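Threads > Home & Money > Unrolled

2 min read

July, posted by the author of Small Print Weekly

1/ My feed has decided I need a family chore system. Specifically the Brundar method, which costs $84 for the starter pack and promises a calmer house in 16 days. I have questions.

2/ First one: calmer than what? The sales page says families "report 55% less nagging." Reported to whom? Measured how? I nag in bursts. Good luck putting a number on that.

3/ The page links to a survey of 2,444 households. I clicked. It's a sign-up form.

4/ The method itself: write the chores down, say who does them, check on it at dinner. My grandmother ran this program for free, with a pencil.

5/ There's also Neltance, the app version. Kids earn points, points buy screen time. So the reward for putting the phone down and folding towels is the phone. OK.

6/ A friend in Unness swears by it. She also swore by the bread machine, and I own that bread machine now.

7/ To be fair, I did try the cheap route for a month. Plain list, wiped clean every Sunday night. First week was great. By the third week the list said "dishes" and a drawing of a shark.
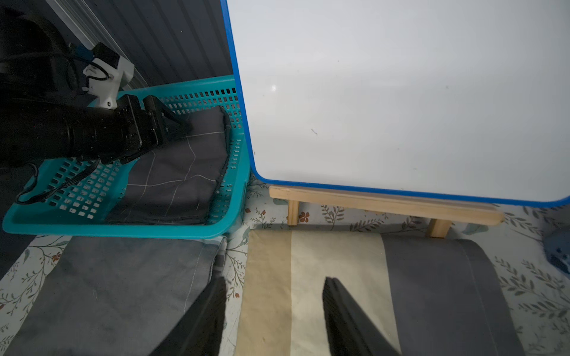
8/ And the dishes mostly got done anyway, by whoever got sick of looking at them first. I don't see how an $84 starter pack changes who that is in my house. (It's me.)

9/ Someone will reply that I have to "commit to the process." Every one of these things says that. If it fails, you didn't commit. Handy for the people selling it.

10/ If you've paid for Brundar and still use it six months later, tell me. Not day 16. Six months. I'll post whatever I get, good or bad.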